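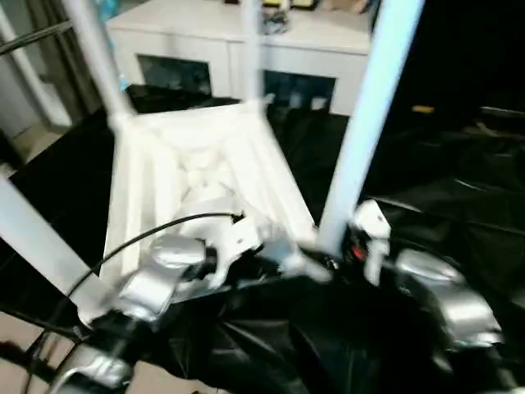
Ich suche eine lösbare Verbindung zwischen Beinen und Sitzrahmen für ein leichtes Rohrgestell. Es soll ohne Werkzeug auf- und abzubauen sein und eine sitzende Person tragen, ohne dass die Beine nach außen wandern. Die vier Rohrbeine gehen wie auf dem Foto vom Sitzrahmen weg nach außen, am Rand des Rahmens sitzt eine weiße Klemme. Bisher stecken die Rohre trocken in den Verbindern von Plitel, ohne Kleber. Nach mehreren Auf- und Abbauten habe ich in den Steckverbindungen Spiel. Kleben möchte ich nicht, das Gestell muss zerlegt in den Kofferraum.

Fragen:

- Querstift oder Schlauchschelle?
- Stört eine leichte Fettung beim Stecken den Halt?

Gruß aus Gastitz
steckmuffe

## Antwort von rohrfuchs

Querstift. Durch Verbinder und Rohr gemeinsam bohren, im gesteckten Zustand, sonst fluchten die Löcher nicht. Jedes Bein und jede Aufnahme markieren, die Bohrungen sind danach nicht mehr untereinander austauschbar. Fett würde ich weglassen.

Welche Einstecktiefe hast du? Unter 20 mm hilft auch der Stift wenig, dann arbeitet das Rohr in der Muffe.

## Antwort von B. Tshabalala

Widerspruch zum Stift. Eine Bohrung sitzt genau dort, wo das Biegemoment am größten ist. Hart-PVC reißt von der Lochkante aus ein, besonders bei Kälte. Ich hatte im Oktober 2 Beine mit genau diesem Schaden, beide am Querloch.

Mein Vorschlag ist ein umlaufender Gurt knapp über dem Boden, der die Beine zusammenhält. Damit ist die Muffe vom Spreizen weitgehend entlastet und das Spiel fast egal.

Busisiwe Tshabalala

## Antwort von rohrfuchs

Der Gurt ist eine Stolperfalle und verrutscht ohne Anschlag am Rohr. Lochkante entgraten und ansenken, dann reißt da nichts. Bei dünnwandigem Rohr gebe ich dir recht, davon war hier aber keine Rede.

## Antwort von steckmuffe

Einstecktiefe nachgemessen: 3 cm. Rohrlänge der Beine etwa 300 mm.

Zweites Thema ist die Bespannung. Weißer Stoff von Mirnon, zwischen die Rohre gespannt. Er hängt durch und wirft Falten, die Unterkante liegt zu tief. Daneben steht das kürzere Rohr mit der runden Kappe. Untergelegt ist schwarze Folie. 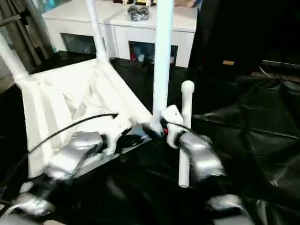 ## Antwort von mokgethi

Bei der Bespannung sehe ich zwei mögliche Ursachen: Der Zuschnitt ist zu groß, oder der Stoff liegt schräg zum Fadenlauf. Zur Prüfung den Stoff abnehmen und an zwei Kanten diagonal ziehen. Gibt er deutlich nach, neu zuschneiden, Fadenlauf parallel zu den Rohren.

Zusätzlich belastet ein durchhängender Sitz die Verbinder seitlich. Die Rohre werden nach innen gezogen — dagegen hilft weder Stift noch Gurt. Also erst den Stoff in Ordnung bringen, dann über die Muffen reden.

## Antwort von B. Tshabalala

Einverstanden, was die Reihenfolge angeht. Beim Querloch bleibe ich bei meiner Meinung.

## Antwort von steckmuffe

Stand 17. Juli 2019: Diagonalzug geprüft, der Stoff gibt stark nach. Ich schneide neu zu und teste die Beine zunächst mit Gurt. Gebohrt wird vorerst nicht.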